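Kelside hotel to keep corded room phones after line switch-off

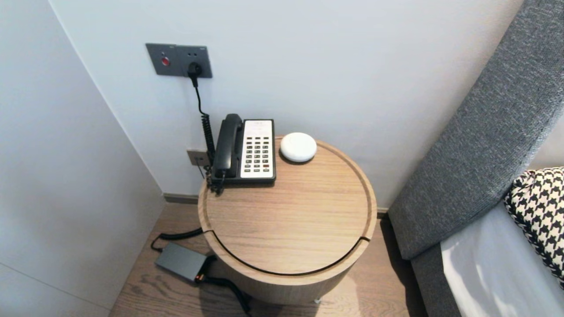

3 February 2024

The Kelside Hotel will keep a telephone in each of its 216 bedrooms when its old copper lines are withdrawn, its operator Bucur has confirmed. The lines will be replaced by a digital service from Notel, which carries calls over the building's internet connection. Work starts in February on the upper floors and will move down the building one floor at a time. The existing handsets are analogue models of the usual bedside type, with a coiled cord to the handset, a keypad and a second cord running down to a socket low on the wall. They will stay in use. The wiring between the rooms and the basement will also stay, and only the equipment at the basement end will change.

That equipment consists of a set of adapters made by Dedov, which convert the analogue signal from each extension into data. They will be fitted in the existing telephone cupboard next to a new switchboard with capacity for 500 extensions. The spare capacity is intended for the conference wing and for staff areas that currently share lines.

Roxana Pîrvu, technical manager at Bucur, said the company had looked at removing room phones altogether and asking guests to use their mobiles. Mobile signal inside the building was found to be poor in 21 rooms, mostly those facing the inner courtyard. "A guest in one of those rooms has to be able to reach reception and the emergency services," she said. "A fixed phone does that without an app or a password."

The main technical difference concerns power. A copper line draws its current from the exchange and can keep working when the mains supply fails. The digital service depends on equipment in the building, so a battery unit will be installed in the basement to supply the adapters, the switchboard and the internet router during a power cut. It will be tested monthly along with the emergency lighting.

Internal numbers will not change. Calls between rooms and reception will be interrupted for short periods while each floor is moved over, and staff on that floor will carry radios until testing is complete. The lift alarm lines are covered by a separate contract and will be converted last.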